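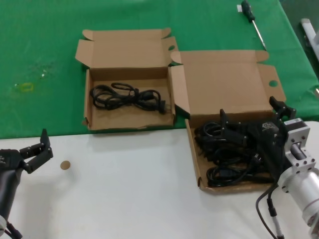

Jetov Project, progress report to the Stermont Fund
12 August 2022

Work covered by this report

The grant pays for one question: does a policy trained on more human-guided runs get better at moving tangled cables from one box to another, or does it only get better at the tangles it has already seen? We said in the proposal that we doubted the usual answer. We still do, though the numbers below don't settle it either way.

We now have 458 guided runs of the cable transfer task. Of these, 122 were thrown out before training, mostly for lost arm readings or for runs where the operator gave up partway. I would like that share to be smaller. It is high enough that the remaining set may lean toward easy grasps, and we have no good way to check this after the fact.

The task

One arm takes a power cable from the full box and places it in the other. A run counts as a success only if a single cable moves and nothing else is dragged out with it. Earlier work at Benent counted any transfer as a success, including two cables hooked together. Under that rule our results look a good deal better, and I don't think they should.

Results so far

The trained policy was given 182 test runs. It does well while there is a free loop near the top of the pile. When plugs are caught under other cables, it closes on whatever is nearest and pulls. Sometimes this works. I would not call it a plan.

We also tried the Ahmadpour method, which adds a short step where the arm lifts a little, waits, and checks whether more than one cable is moving. The first results were encouraging and I was ready to report them as a gain. Then we repeated the test with the cables packed by a different person, and most of the gain went away. Until we know why, please treat the method as unproven. A chart from the first round was shared with your office in the spring and should not be used in any outside material.

Problems

The two boxes have kept their places on the table for nearly all of the training runs. A policy could be learning where to go and very little about cables. Moving the boxes by hand before each run is cheap, and we should have done it from the start.

Scoring is a second worry. The same people who guide the arms also score the tests. When we scored a batch twice, with different scorers, they disagreed on 4 runs, all of them cases where a second cable shifted but stayed in the box. The rule has been rewritten to cover this.

Next period

By the end of September we plan to collect a new set of runs with the boxes moved each time, score it with people who had no part in the collection, and repeat the Ahmadpour test with at least two packers. The budget is on track and we ask for no change to it. If the gain does not come back in the repeat test, we will drop the method and report that result in full.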